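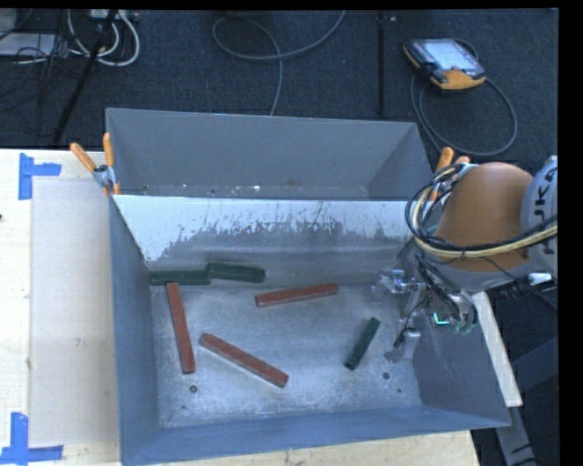
The arm on the sorting bench: your questions

Put together by the staff reps at Grirden after the June briefing. Management have their own sheet, which is shinier. Where we don't have an answer we've said so.

What is it meant to do?

Pick mixed bars out of a metal bin and sort them by type, so that whoever is on the bench doesn't have to. Paveo, the firm setting it up, calls this "bin picking". You'll know it as the job you do between deliveries.

Is it working yet?

Depends who you ask. Paveo say the trial is on track. We've asked what the track is and are waiting for a reply. What we can say is that a few bars lying apart in a bin is an easy job compared with a full crate off the Onov line, where everything is jammed together and half of it is upside down. We'd like to see it tried on one of those before anyone draws up a new rota.

The briefing mentioned 1,526 picks. Isn't that a lot?

It's a number. It covers the whole trial so far, and we weren't told how many of those picks were missed or needed a person to step in. Géza Gulyás asked at the briefing and was promised a breakdown. When it turns up it'll go on the board by the canteen.

Is Géza anything to do with the Gulyás gripper on the quote?

No, same surname. He's heard all the jokes.

Will anyone lose their job?

We've been told no. We've been told it in a meeting and not in writing, and those are different things. The bench has 4 people per shift at present. The plan we were shown has 2, with the others "released to higher-value tasks". We asked which tasks. There was talk of quality checks and packing, and packing is already fully staffed.

If you're offered a move, don't agree to it on the spot. Ask for the grade, the hours and the start date on paper and speak to one of us first.

Does my pay change if I'm moved?

Your basic rate shouldn't. The bench allowance is another matter, and for some people it's a fair chunk of the month. Our position is that it stays with you. Theirs is that it's "under review".

Who looks after the arm when it stops?

At the moment, Paveo's engineer. Once they leave, it's down to us, and that worries us more than the arm does. Clearing a fault and restarting is skilled work and should be paid as such. Vinh Tạ has done the first day of training and reckons the handheld controller is fine once you know the menus – but one day isn't enough to be left alone with it on nights.

Can I reach into the bin if something gets stuck?

No. Not while the arm is live, even if it's standing still. A stopped arm may only be waiting. Call the trained person and let them make it safe. If a supervisor tells you to just grab it, say no and tell us afterwards. You can't be marked down for that.

Won't it save our backs?

It could, and we'd be glad of it. Plenty of people on that bench have sore wrists and shoulders. But somebody still has to fill the bin and take away the sorted stock, and nobody has shown us a plan for the lifting. If the arm takes the light part and leaves two people with all the heavy part, that's a worse job than the one we've got.

Are we being timed against it?

We've asked for a clear no. So far we've had "not at this stage".

Can I refuse the training?

You can say you'd like to wait. Our advice is to take it if it's offered in paid time, and to keep a note of the hours.

Where do I send other questions?

Put them in the box by the clocking-in point or catch Vinh or Géza at the 4 o'clock changeover. Names aren't needed.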